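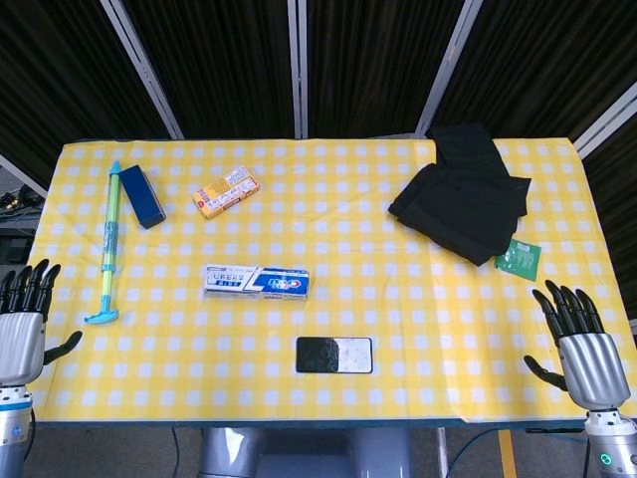 Gingham cloth, yellow and white, with a few bits on it.

June, second entry, 4:40 pm

OK, starch day again. I'm writing this up while the last pot cools, so excuse the drips on the facing page.

Where we'd got to: the wheat paste from the old Tunstall recipe keeps going lumpy on me, and the repair tissue on the Prarton ledgers has been cockling at the spine edge. Mudassar Kazmi thinks it's the paste being too wet. I thought it was the tissue. We had a friendly argument over lunch and agreed I'd cook three batches and stop guessing (his wording was less polite).

Batch A was the straight Tunstall method. Starch soaked overnight, then cooked in 500 ml of water, stirring the entire time. It went glassy nicely, and then I got distracted by the phone and it caught on the bottom. Sieved it twice. Still grainy! I used it on scrap anyway and it held, but you can feel the grit through the tissue when you run a thumbnail over it.

Batch B, same starch, same water, but in the double boiler. Much slower, and my arm is going to tell me all about it tomorrow, but what a difference. Came off the heat thick and clear, one pass through the horsehair sieve, done. I thinned a spoonful down to something like skim milk and pasted out 7 strips of the light kozo onto blank ledger offcuts. Blotters on, board on, weights on.

Batch C was the Grustilix powder, the precooked kind you just whisk into cold water. I really wanted to hate it. It took no time at all and it's perfectly smooth, but it skates. You lay the strip down and it wants to drift, so on anything with a ragged tear I was chasing it around with the bone folder. Might be fine for guarding sections where the edge is straight. Mudassar, if you read this before I see you, please try it on something dull and tell me if it's me.

Ledger progress, so I don't have to hunt for it later: I'm at leaf 183 out of 277. The leaves after that look worse, there's a long run where the ink has burned through the ruled columns, and I don't want water anywhere near those. Probably remoistenable tissue. I need to look up what we did on the Kimondale parish books, I know I wrote down the proportions somewhere and I suspect it's in the green notebook with no index. Why do I never index the green one.

Strips checked just before writing this. A is flat but gritty. B is flat, soft, lovely, hardly any cockle. C has lifted a bit at two corners but I may have been stingy with it. So yes, fine, Mudassar, too wet was at least part of it, because the B I used today was a good deal thicker than what I'd been brushing on last week.

To do: label the jars (properly this time, with the batch letter on the side and the lid), leave B under weight overnight, order more blotter, wash the sieve before it sets like concrete. Also find out who has the good Japanese brush. It was in the drawer.

Leaving the Grustilix on the shelf by the sink if anyone wants a go.

4 comments | 11 shares
Kimondale Bench Notes | Contact the bindery | © Kimondale Bindery | Back to top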